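Our electric bill for May came in at nine dollars, down from what used to be over 100 in a normal spring month. Most of that is the customer charge, so I don't expect to see it go lower.

We bought 16 panels through Fadalico and had them put on the back roof, over the kitchen. The house was built in 1918 and the rafters needed some bracing first. Drekow did that part. The permit office in Mackay took longer than both crews put together.
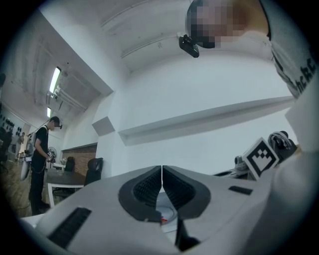 At the house, 6 July 2019

The inverter is on the garage wall and hums a little in the afternoon. I stopped noticing it. Output drops when the neighbor's maple shades the west end, roughly from four o'clock on. Jessie Cruickshank has the same panels two streets over with no trees, and hers run until dinner.

We moved the dishwasher and laundry to late morning. The water heater is still gas and will stay that way until it quits.
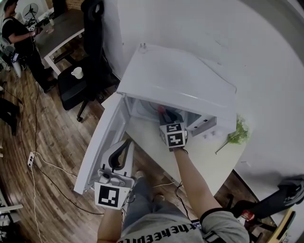 Do the panels keep working when the power goes out?

Ours shut off with the grid. The inverter is required to stop so it doesn't feed a line somebody may be repairing. You need a battery and a transfer switch to keep the lights on, and we didn't buy either one.

I still have to call Fadalico about the monitoring app, which has been showing the wrong time zone since it was set up.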